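Flokico laundry kit, anyone running one at home?
Home Robots > Kits and Services

marsh_pete
Got mine set up in September so I figured I'd start a thread. It's the Flokico kit on a Pruselov base, $131 a month on the 36 month plan, which I know, I know. Six weeks in and I'm mostly happy with it! Towels and T-shirts are great. Where it struggles is the last small thing in the drum. It'll pull a full load and then leave one sock behind and tell me it's finished. Anybody else?

tumbledry88
Yes, constantly. Mine leaves baby socks. Support (I got Leonilde Barros, very patient person) had me run the drum check, where you put one small light-colored thing in with the door open and let it look before it reaches. Try that before you touch any settings.

marsh_pete
OK so I did the drum check last night, front loader, silver, all the shiny steel you'd expect. I used a little white ball. 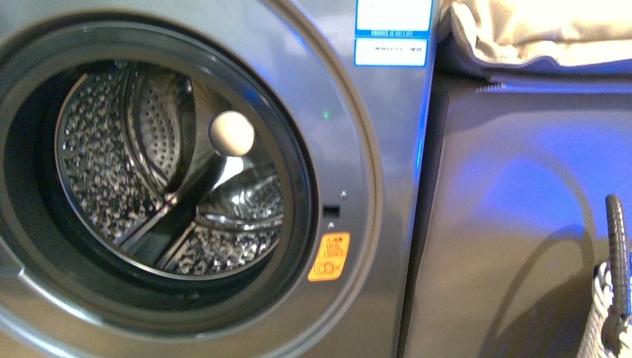
It took three tries before it said it had found anything, and on the first two it went for the glare on one of the paddles. So my money's on the reflections. I turned off the ceiling light and ran it again and got it on the first try — but I'm not doing laundry in the dark for 36 months.

q_basement
Gonna disagree with both of you. A ball is a terrible test. It rolls, it doesn't fold, and no sock looks like that. I had the Queiroz service before this and their tech used a rolled up washcloth, which made way more sense to me. If yours picks up a washcloth and misses a sock, that's a grip problem and no amount of fiddling with lights will fix it.

tumbledry88
The ball is for finding, q. Grabbing is the second half of the check. It's on the same help page, scroll down.

q_basement
Fine, I missed that. Still think Flokico should do this during install and not leave it to us at that price.

wagner_m
Wagner Magalhães here, I do installs for Flatska so take this with salt, we sell a competing kit. Shiny drums are hard for ours too. What helps my customers is spinning the drum a quarter turn by hand and running the check again. If it misses in one position and finds it in the other, send both logs to support and ask for the drum profile to be redone. They shouldn't charge you.

marsh_pete
Quarter turn, got it. I'll do it tonight with the ball AND a washcloth so q can sleep. Does the redo wipe my folding presets?

tumbledry88
Mine stayed put, but write them down first.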